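Judville Library Newsletter: Changes to Lending and Returns

Beginning in December, the Judville Library will extend the loan period for books and audiobooks by five days. The change applies to all adult and youth cards. Items already on loan will keep their present due dates.

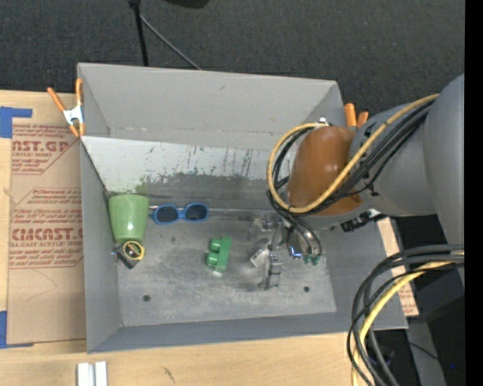

Sunday Hours

The reading room will remain open until 5 p.m. on Sunday. Meeting rooms may be reserved for up to two hours, with a limit of 20 persons per room. Requests should be sent to Ruth Espinoza, Head of Public Services, at the main desk.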